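Keeping the arm at Firkside honest

The technician who looks after the arm at Firkside has no patience for the word "maintenance-free". It was on the sales sheet, she says, and she kept the sheet. Her bench is a white table in the Stistham workshop, set out like a play kitchen.
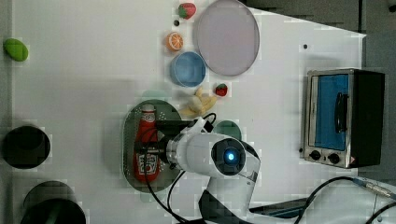 Cable routing takes up most of her mornings. "The arm's good. The cables are what I don't trust." I asked why they weren't simply tied down, and she said a cable tied tight fights the wrist. So they loop loose across the table, even when the gripper is closed on something as harmless as a ketchup bottle. I wasn't persuaded. She shrugged and said she wasn't either, entirely.

The fingers get checked every 1000 cycles. The manual from Pangilinan allows 7 minutes for the job. "Whoever wrote that had the covers off already," she says.

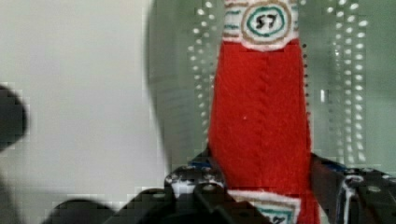 3 min read

Grip force is where I expected a tidy number, and I didn't get one. She judges it on soft things, red felt among them, and watches how the jaws sit against the sides. "Felt forgives you. That's the trouble with it." A bolt backed out at 700 cycles last winter and the felt showed her nothing. She found it with a hex key.

She now goes over the jaw bolts by hand before start-up, whatever the Inen software reports. It has shown green through 40 faults by her own log.

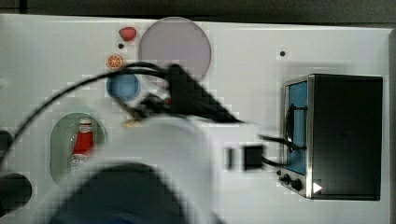 What she would change

Slower moves near the oven, for a start. "Everyone wants it quick. Quick is what wears the cables." She'd also like a spare wrist cable on the shelf, which she has asked for twice. The supplier's answer is that the cable is rated for life. She asked whose.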